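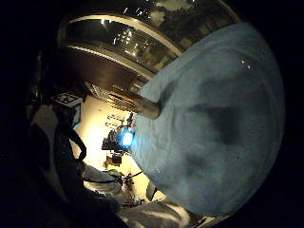 Ticket 1309 -- Pilumex billing portal
Opened by: Solange Gagnon
Assigned to: Clifford Campbell

Invoice export stops at row 286 with a timeout. Same result in two browsers.

Update, C. Campbell: Row 287 has a line break in the address field (Dirkcombe account). Removed it and ran the export again -- finished in 40 seconds.

Update, S. Gagnon: Works here too. January file still short by 11 rows.

Status: open, waiting on Harvey Doucette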